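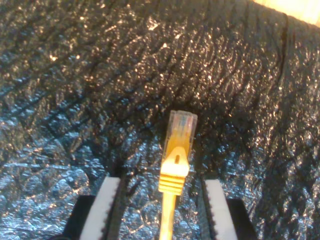
Gurkwood patch cable in yellow, plug end with molded boot and latch tab

Gurkwood Yellow Ethernet Patch Cable
Item 2390
Sold by Zakside, home and small office wiring

If you have ever crawled under a desk with a flashlight between your teeth, trying to work out which of the gray cords goes to the printer and which one goes to the phone, you will understand why we are so fond of the yellow one. It is our most reordered color by a good stretch, and we keep plenty of it on the shelf at our Bondau store all year long.

The plug is a standard RJ45, so it fits the network port on your router, switch, computer, game console or TV box. The housing is clear plastic, and if you hold it up to a lamp and squint a little you can make out the small colored wires lined up side by side inside. We like a clear plug for just that reason (it's nice to have a look before you start blaming the router!).

Behind the plug sits a molded boot in the same bright yellow as the cable. The locking latch tab is on the face of it, and you'll want to press that all the way down before you pull. Please don't tug on the cord itself, tempting as it is when the port is at the back of a cabinet and you can only get two fingers in there.

Lengths and ordering
The standard length is 7 feet, a comfortable run from a wall jack to a desk with a bit left over for moving things. Longer lengths are made up to order, so leave us a note at checkout and tell us what you're connecting. Schools and offices can order by the carton of 200, and cartons ship from our Nyanda warehouse. Use item 344 for the carton.

A few notes from the counter
Measure along the route the cable will take, down the desk leg and around the corner, and then add a little. Go easy on the bends, especially right behind the plug. This one is meant for indoor use, and if you're wiring out to a shed or a garage, call us first and we'll talk you through what we carry for that.

Also in this range: the blue, the red, and a plain gray for people who would like their cables to disappear. Green is out of stock and we expect it back in May.

Page updated Mar 11, 2025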